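Home About Archive Projects Contact

Cardboard, and the trouble with edges

January 7, 2019
by Darcy Lockyer

I promised a few of you back in August that I'd write up the cardboard work properly, and then spring got away from me, and then it was Christmas and I ate my own weight in mango. So, with a cup of tea and the fan going, I'm finally having a crack at it.

For anyone new, I work on the arm software at Lambrechts, out at the Prastbridge workshop, and most of my days go into a program we call Trureo. Trureo sits between the cameras and the arms. It takes whatever the cameras reckon they can see, works out where the grippers should be, and passes that down to the motion planner (which is called Moston, after the dog of the bloke who started it). I didn't write Moston but I've spent enough evenings inside it that I feel a bit like a lodger.

The task sounds like nothing. Pick up a small piece of cardboard, carry it over to an open box, lower it in. My mum asked what I was doing at work and I told her, and there was quite a long pause on the phone! But cardboard is a rotten thing for software to look at. It's brown on brown, so the piece and the box come out nearly the same colour in every picture we take. It bends when you squeeze it. And once it's been torn by hand, the edges don't match any tidy shape you might have drawn for it in advance.
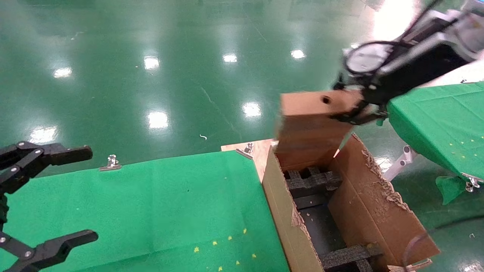 The right arm bringing a piece over the open box, left gripper open.

The green cloth on the tables helps an awful lot, I should say. Against green, the segmentation step picks out cardboard very nicely, and for weeks I thought we had the whole perception side sorted. Then the piece goes in over the box, the background changes from green to more cardboard, and the mask spreads out like spilt milk. One frame Trureo thinks it's holding a little flap, the next it thinks it's holding the flap plus half the box. If you then ask it for the centre of the thing in the gripper, you get an answer that jumps sideways by the width of a hand, and Moston very obediently tries to correct for it. Watching an arm twitch over a problem that only exists in your own code is a humbling way to spend an afternoon.

The floor has its own opinions too. It's glossy and green and it throws back every one of the ceiling lights, so the head camera gets these big white patches that look, to a lazy threshold, like objects. I now mask out anything past the table edge before doing anything else. I resisted that for ages as it felt like cheating, and I can't remember what principle I thought I was defending.

What I ended up doing

Fenna Dijkstra, who looks after calibration, had been telling me since winter to stop tracking the outline and track something that doesn't change. I'd nod and go back to my outlines. The pieces have a small round hole in them, dark inside, with a lovely crisp rim when you see it from close up, and I'd been treating it as a nuisance that put a gap in my mask. Well, the hole is the best feature on the whole thing. It's where the detector starts now. We find the hole in the wrist camera, fit an ellipse to the rim, and the squash of the ellipse tells us how far the piece is tilted away from the gripper.

The straight side gives us the second half of the answer. A circle can't tell you which way it's been spun, so we fit a line down whichever long edge comes out straighter and take the rotation from that. The rough side gets ignored entirely. There's a little score for straightness, and if neither side scores well the arm stops and waits for a person, and I'm very fond of that behaviour even if it makes for dull demos.

Blur was the other headache. When the arm moves, something is going to smear, and which thing smears depends on the camera. From the head, the piece is what's moving. From the wrist, the piece is fixed to the camera's own world and stays sharp while the box goes swimming past behind it. I knew that in the way you know things from a textbook, but it took me far too long to use it. Now anything blurry in the wrist view during a move gets pushed to the background for free, and the brown-on-brown problem mostly melts away, at least while we're in motion. Once the arm stops, the box sharpens up and we're back to relying on the hole.
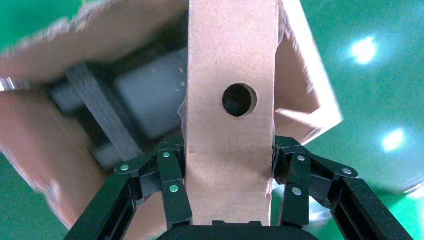 Settings, for those who asked

A few of you wrote wanting the actual values, so here we go, with the warning that they suit our cameras and our lights and may be rubbish on yours.

The tracker keeps the last 8 hole fits and takes the median. I tried 16 and it was beautifully steady and far too slow, so the arm would be lowering toward where the piece used to be. The ellipse fit throws out rim points more than 2 pixels off the curve. Tilt past 14 degrees counts as "the piece is bending", and Trureo asks Moston to slow down before it goes any lower.

The speed limit near the box is a config value and should be a function of something, probably of how confident the fit is. It's on the list. Also on the list is modelling the box flaps. At the moment each flap is a flat plane, and a flap with a torn edge is treated as though it were whole, so Moston gives it a wider berth than it needs. It's safe, just a bit prissy. Fenna wants to feed in the depth points directly and I want to fit a looser polygon, and we've agreed to try hers first as she was right about the hole.

I'll put the ellipse code up once I've cleaned out the swearing.

Comments

kelpie_mum: Loved this one, Darcy. Does the hole fit still work if the piece is rotated so the camera sees it nearly edge on?

Darcy Lockyer: No, it falls over pretty quickly! Past a certain squash the rim fit is mostly guesswork, so we regrasp. Good question though, I should've put that in.

Tobes: We had the same flicker with paper bags. A median helped us too, but we had to reset it at every grasp or the old values hung around.

Fenna Dijkstra: Since autumn, Darcy. I was telling you since autumn.

Older posts Newer posts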